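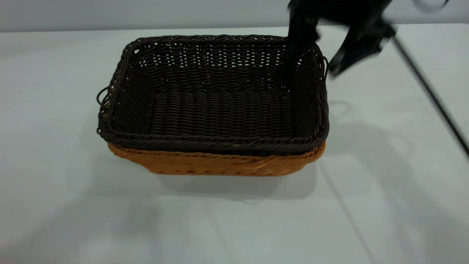 You stop noticing the noise after a fortnight, one of the packers at Clerton told me over the kettle, and then you start noticing how much less your shoulders ache when you get home. She had been against the whole business to begin with, she added, and had said so at every meeting going.

Clerton sends out household goods for a string of small shops, and it has been doing so from the same low building for 27 years. When I visited in February the kettle had already boiled twice before eight in the morning, and everybody wanted to tell me about the arms. They come from Declercq, they run on a program called Nitix, and depending on whom you ask they are either a godsend or a great slow nuisance that can't tell a handle from a rim.

Both views seemed fair to me. A basket is an awkward thing to pick up if you have never had hands, and on a poor day the older staff still step in and do the fiddly lines themselves. On a good day the room gets through up to 1762 items, and people who used to lift and turn and lift again from morning till night now spend a fair part of the shift in a chair.

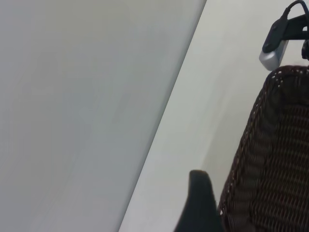 Sitting down, I should say, has been the subject of more argument than anything else. Some of the packers love it. Others told me they feel like supervisors without the pay, and that watching a screen for faults leaves them tired in a new way, behind the eyes. The firm has since agreed to swap people over every 2 hours, and there is a small rise for those who have finished the Nitix course, though not as much as they asked for.

The next lot of arms is meant for the sister site at Ploditz, where the staff have already sent over a long list of questions. Most of them are about breaks.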